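Visit to the Camard Combined Heat and Power Plant

Last updated: Jul 3, 2018
Reading time: 2 minutes

Members of the Zomura energy purchasing group were received at the Camard plant in April, at the invitation of its operator, Kristiansen. The visit formed part of the group's yearly programme for members who buy heat and electricity under long-term contracts. 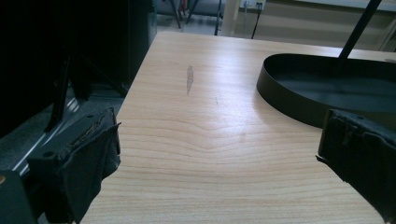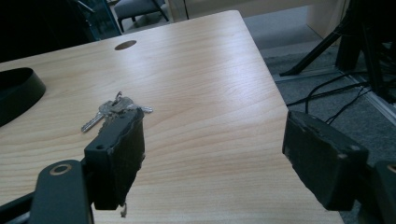
Arrival and briefing

The party was welcomed by Pejman Hosseinzadeh, head of plant operations, who outlined the history of the site. Camard burns natural gas in two engines and supplies heat to 228 buildings through a buried network. Electricity is sold to the local grid, apart from the share used by the plant's own pumps and fans.

Mr Hosseinzadeh explained that contracts for gas are now placed in smaller lots through the year. Members asked how this affected the price of heat. He replied that the tariff is reviewed every quarter and that customers receive 50 days' notice of any change.

The engine hall and heat store

Hearing protection was issued before the party entered the engine hall. One engine was running and the second was stopped for a planned service, so members were able to look at the exhaust heat exchanger with its covers removed. The hot water store, which holds 485 cubic metres, stands outside the north wall. It allows the engines to run when power prices are high — usually in the early evening — and the heat to be released overnight.

The control system was supplied by Imum and was replaced two years ago. Operators showed the group a record of the coldest week of the winter, when the gas boilers were needed on three mornings.

Plans for the network

Kristiansen intends to connect up to 300 further homes to the east of the river. The route of the main pipe has not been settled, and talks with the highways department continue. Members with premises in that area were asked to register their interest with the plant office.

Zomura thanks Kristiansen and the staff at Camard for their time.

Related items
Reading your heat contract: standing charges
Notes from the spring members' meeting
Gas purchasing in smaller lots
Metering rules for shared buildings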